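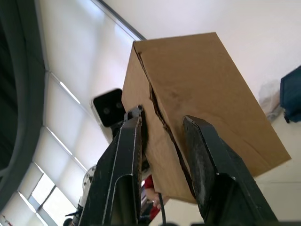

Can a machine break down your boxes yet?

I get this question more than any other since I started putting up these tips, usually from people standing in a garage full of cartons. My own count last January (I did count, because my brother-in-law Obinna bet me I wouldn't) was 886 boxes through the workshop in one year. Every one of them had to be opened, emptied, flattened and tied up for the recycling truck. If any chore was begging to be handed over, it's this one!

So I've been asking around and reading whatever I can find, and I've sorted it by chore, with my usual tips for doing each one by hand in the meantime. Most of you will be doing them by hand for a while yet.

Opening and flattening cardboard

A carton looks like the easiest thing in the world. Square, light, you can't really hurt it. But think about what your hands do with one. You hold it with one hand, feel for the end of the tape with the other, slit it, flip it, push on the bottom and feel the moment it lets go. A pair of stiff metal fingers can get a good grip on a box, no problem, and a strong grip is also a nice way to crush one side of it. Cardboard folds where it's been creased and tears where it hasn't, and most of us know which is coming a split second early by the feel. That split second is the hard part for a machine.

By hand, then:

Slit the bottom tape first, before the top. The box stays square while you work and you aren't chasing it around the bench.

Keep the blade shallow. One click of a snap-off knife is plenty for tape. I went through the tape and straight into a set of curtains once, and I still hear about it.

If a side rips, stop pulling. Go to the nearest factory crease and fold there. Torn pieces go on the inside of the bundle, where they won't snag your sleeves.

Tie the stack both ways with cotton string. Plastic strapping has to come off again at our recycling yard.

Folayo from the old newsletter used to swear by standing on them. Fine for the big ones, terrible for your ankles on the small ones.

Picking up flat things

Now this one surprised me when I started paying attention. Lifting a flat sheet off a flat table is a pain even for people! You slide it to the edge and let it hang over, or you lick a finger (please don't, it's cardboard), or you get a nail under a corner.

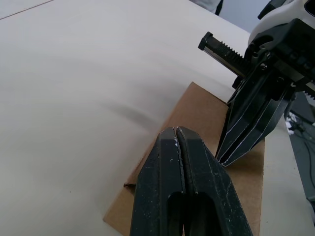

Two arms ought to help, and I think they do, the same way two hands help. One pins the sheet down and the other works at the edge. My friend Nnamdi Bako spent years in packaging and he says the thickness is what matters. Give him a good fat double-wall board and anything can pick it up, people or machines. Give him a single sheet lying dead flat on a smooth top and he'd want a suction cup. Factories use suction for exactly this, and it works beautifully as long as every sheet is the same and none of them are ripped, dusty or bent. You know, unlike every piece of cardboard in my shop.

For the rest of us, a strip of old bicycle inner tube glued along the back of the bench makes a stop to push sheets against. The edge rides up and you can grab it. A bent corner is a gift, too, so leave it bent until you've moved the sheet.

Laundry

Everybody asks about laundry. The washing part was automated before I was born and we all forgot to be impressed. Folding is the holdout. I've seen clips of arms folding a T-shirt quite neatly, and then I look at the clock on the video. I can fold a shirt in the time it takes to complain about folding a shirt. Fitted sheets I won't discuss, except to say tuck the corners into each other first and lower your standards.

Sweeping and vacuuming

Yes! Get one. The little round ones have been good for years, and mine does the shop floor at six in the morning before I'm down. Pick up your screws, string and cable ties first. Zip-tie ends are the worst, they wrap around the brush axle. Pull the brush out every couple of weeks and run a seam ripper down it to cut the hair and thread away.

Sorting screws and small hardware

A big plant can do this with cameras and chutes all day long. At home, use a muffin tin and a magnet inside a sandwich bag. Sweep the bag over the pile, hold it above the cup, pull the magnet out.

What I'd pay for

Folasade Iyamu wrote to ask what I'd spend if a box-flattening helper came on the market tomorrow. I had to think about it. At $3725 I'd keep my knife. At $800 I'd clear a spot on the bench that same afternoon, provided it could manage 3 boxes in a row without me hovering over it. Obinna says I'd hover anyway, and he's probably right.

If you've got a better trick for lifting flat sheets, send it in. I'm putting together a page on glue next and I'll tack the good ones onto the end of it.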